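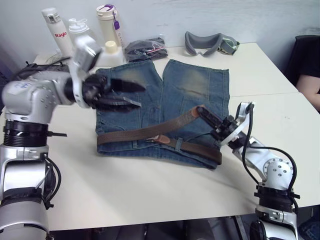 The Belt Goes On Top: A Summer of Learning to Put My Jeans Away

21/07/2022

I own one good belt. It's brown, it's woven, it has a leather tab at the end, and for most of its life it has lived inside whatever pair of jeans I took off last. If you're a belt-stays-in-the-loops person too, hello, I see you, and I'm not here to scold. It's convenient! You grab the jeans, you step in, you're dressed. But I spent the first part of July cleaning out my closet, properly, down to the carpet, and I came out of it a person who takes her belt off the jeans and lays it flat, and I have feelings about this that my family is tired of hearing.

It started with a hole. I was folding my favorite jeans, the medium-blue ones gone pale on the thighs, and my thumb went straight through the base of a belt loop. The loop hadn't snapped, it had just slowly torn away from the waistband, taking a little crescent of denim with it. I took them to the repair counter at Bideo, a narrow shop two doors down from my dentist that does hems and zippers and will let you watch if you stand out of the way. The woman at the machine turned them inside out and asked whether I hung them up by the belt.

I did. I do. I did! I had a hook on the back of the bedroom door, and every night the whole pair went up there by the buckle, all that heavy denim pulling on whichever loop happened to be nearest. She charged me 8 dollars for the patch and told me to buy a shelf.

A shelf, then

I didn't buy one, but I did clear one. My system now is embarrassingly plain. Jeans get buttoned and zipped. I hold them by the waistband and give them one hard shake, lay them down on something flat, put one leg over the other, and run my hand from the seat to the hems to push the air out. I like a table for this, a white or pale one if I can get it, because you can see lint and loose threads on it and your jeans aren't sinking into a mattress while you try to smooth them. The bed is a terrible place to fold jeans. I folded on the bed for twenty years.

At that point you can fold again or you can leave them long. My shelf is deep enough for long if I tuck the hems under a bit, and I've come to prefer it, since a crease across the knee takes half a morning to walk out. (My sister rolls hers. We've agreed not to discuss it.)

Then the belt. I lay it over the jeans with the buckle near the middle, on a diagonal if it's going to sit there a while, so no part of it hangs off the side. It's a small thing and it looks like something a fussy shop would do, and I know that, and I enjoy it enormously. The jeans and the belt stay together, so I still get my grab-and-go mornings, and the belt isn't bent into the shape of my hips at night as well as all day.

Some people coil theirs. For a plain leather strap I think a loose coil in a drawer is fine, even handsome. A woven one is a different creature, and I didn't understand how different until I went to see the person who sold me mine.

Fulgencio Lozano and the wall of brown

The workshop is called Alcaraz and it's up a flight of stairs over a bakery, so you arrive hungry and stay hungry. Fulgencio Lozano has been making and mending belts there long enough that he doesn't look up when the door opens. He pointed at a stool. One entire wall is straps, hung by their buckles (I noticed this, and I did bring it up, and he said a strap with nothing on it can hang from its buckle all it likes, the trouble is hanging a pair of pants from it).

I put my belt on his bench and he ran it between his fingers, tip to buckle, the way my grandmother used to check green beans for strings. He bent it backward at the place where the prong usually goes through and the weave opened up into a little diamond.

"You wear it tight after lunch," he said.

I do not know how he knew about lunch.

What he explained, over most of an hour and with a lot of bending of other belts, is that a braid stretches where you ask it to. With a punched strap, the hole takes the strain, and the hole gets longer, and eventually it's an oval. With a braid there isn't any hole, so the prong shoves in between the strands, and the strands scoot over. If you give them a night lying flat they mostly scoot back. If you leave them cinched, or hang two pounds of denim off them, they stay where they are, and after a year or two your belt is a size bigger than the one you bought. Mine had grown. He held it against a new one cut to the same length and it stuck out past the end by the width of my thumb, and I felt like I'd been told my dog was overweight.

He also got me looking at cord. Leather braid is only one kind of woven belt, and there's a whole basket under his bench of the other sorts, waxed cotton and hemp and some hairy stuff he keeps for tie belts. He works the twisted ones by clamping an end and drawing the length down by hand, feeling for thin spots as it goes. 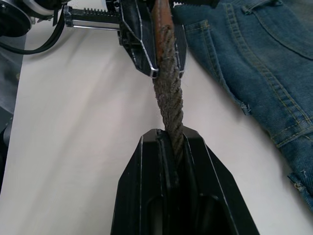
The fuzz is what I kept asking about. On a twisted cord you get these tiny stray fibers standing up all along the outside, and my instinct, as a woman who owns three lint shavers, is to get rid of every last one. He told me to leave it alone. A bit of fuzz on a natural fiber is just the short ends working their way out of the twist, and if you shave them you're cutting into the strands you wanted to keep. What you watch for is a place where the cord goes skinny. Skinny means the twist is loosening or fibers have been lost, and no amount of grooming brings them back.

The ends matter more than the middle, in his opinion. A cord with a well-wrapped end will outlast one that's twice as thick and badly finished. He wraps in thread and pulls it down so hard that his fingertips go white, and then he trims with a blade I'd be afraid to own. I tried one. Mine looked like a bandage on a cartoon thumb. He put it in his pocket, I think to be kind.

What I've changed, what I haven't

I don't use a product on the woven part of my belt anymore. I had been rubbing it with a conditioner from Pidalness, which is lovely on boots, but it was pooling down in the weave and collecting lint from my pockets. Now I brush the braid with a dry toothbrush when it looks dusty and save the cream for the leather tab, which gets the most handling and dries out first. A dab the size of a lentil is enough.

I've stopped washing jeans with the belt in. Yes, I did this. Once. I was in a hurry and it sounded like someone had put a wrench in the machine.

I tried a proper hanger, too. Ullska makes one with clips and a separate hook for the belt, and I used it for 2 weeks and gave it to my neighbor. It works, I suppose, but the clips left dents in the waistband and I missed the stack. There's something about a stack of folded denim that makes me feel solvent.

What I haven't changed is how many I keep. I read one of those articles that said you need a certain small number of jeans and should let go of the others with love, and I sat on the floor of my closet trying to feel love and letting-go, and what I felt was that one pair had paint on it from my first apartment. It stayed. So did the pair that only fits in January. The belt can be moved from one to the next, and now that it's always on the top pair I never have to pat down six waistbands looking for it.

A few things people have asked me

Since I can't shut up about this, I get questions.

Does the belt mark the jeans? Mine hasn't. If you've just conditioned the leather I'd give it a night on its own before you set it down on pale denim. White jeans I'd keep apart from a brown belt altogether, and also from me.

Waistband at the front of the shelf or the back? Front. You can see the loops and the label, and you know which pair you've got hold of before you pull. I had it the other way for a while and every morning was a lucky dip of hems.

Can a stretched braid be saved? Sometimes. Fulgencio damps it, eases it back by hand and leaves it flat on a board for a couple of days. He did mine while I ran errands that week and it came home most of a thumb shorter. He charges 50 for a full rebraid, which I haven't needed, and he's honest about when a belt isn't worth it.

Do you really take it off every single night? I'd love to say yes. On Friday I fell asleep on the couch in the whole outfit, belt included, and woke up with the weave printed on my stomach. But most nights it's off, and flat, and the jeans under it are smooth, and I go to bed feeling like a person with a linen closet.

Alcaraz is open afternoons, up the stairs at 668, and if you're going, stop at the bakery first and bring him the kind with almonds.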